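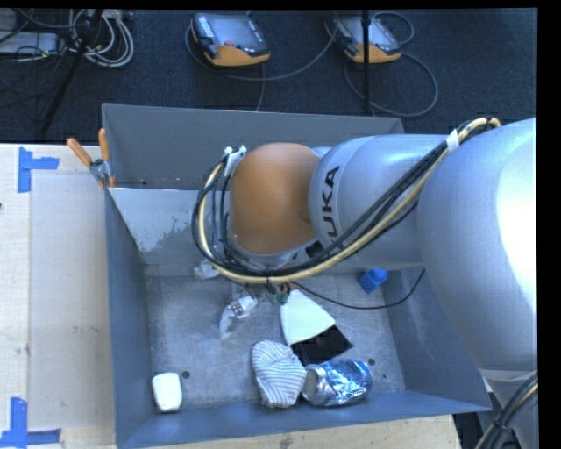

Hudec completes platform edge renewal at Plesunen station

Lightweight composite coping units replace failed concrete slabs during 16 overnight possessions

August 22, 2019 - Hudec, the rail civil engineering contractor, has completed the renewal of the platform edge at Plesunen station using glass-reinforced polymer coping units supplied by Jellbridge. The work covered the full length of Platform 2 and was carried out in 16 overnight possessions. The line remained open to traffic during the day throughout.

The original platform was built with precast concrete coping slabs bedded on a brick riser wall. Inspections had recorded repeated loss of bedding mortar under the slabs, with rocking at the joints and spalling along the nosing. Earlier repairs consisted of re-bedding individual slabs, but the mortar broke down again under vibration from passing freight trains. Several slabs had also moved toward the track and were close to the limit of the permitted clearance.

Access was the main constraint on the design. The platform is on a curve and is bounded at the back by a retaining wall, which left no position for a crane. Bringing replacement concrete slabs in by rail would have required an engineering train and a longer closure. The composite units weigh 42 kg each and were carried along the platform on hand trolleys and placed by a two-person team.

"The riser wall was in better condition than the slabs on top of it," said Halvard Lindqvist, project engineer at Hudec. "Once the coping was lifted we could see that only the top two courses needed to be rebuilt. That allowed us to keep the existing foundation and avoid any excavation next to the track."

A total of 464 units were installed. Each is fixed to the riser wall with stainless steel resin anchors and sealed to the next with a flexible joint strip. The anchor holes are slotted to give 5 mm of lateral adjustment, so the edge could be set to the track survey as the work progressed. The tactile warning surface and the white edge line are molded into the unit and do not need to be applied on site.

Drainage was altered at the same time. The old platform surface fell toward the track, and water running over the edge had contributed to the loss of mortar. The surface behind the new coping has been regraded to fall toward a slot drain at the back of the platform, connected to the existing outfall at the north end. Rodding points are provided at each change of direction.

Danica Halás, technical manager at Jellbridge, said: "The curve meant that standard rectangular units would have left tapered gaps at the joints. We surveyed the edge before production and supplied the units cut to the radius. Each one was numbered - the installation team worked from the south ramp in sequence."

Clearance was checked with a platform gauge at the end of each possession before the line was handed back. A final survey has been submitted to the route engineer for acceptance. Anchor pull-out tests were carried out on a sample of fixings in the rebuilt courses and in the original brickwork, and the results are included in the handover file.

Hudec will begin a similar renewal at Sammont in October. The platform there is straight and has a timber edge beam, which will be removed and replaced with a precast sill before the coping units are fixed.

Technical inquiries: Etornam Tsikata, Hudec Rail Civils

Press inquiries: Eduard Štefanec, Hudec Communications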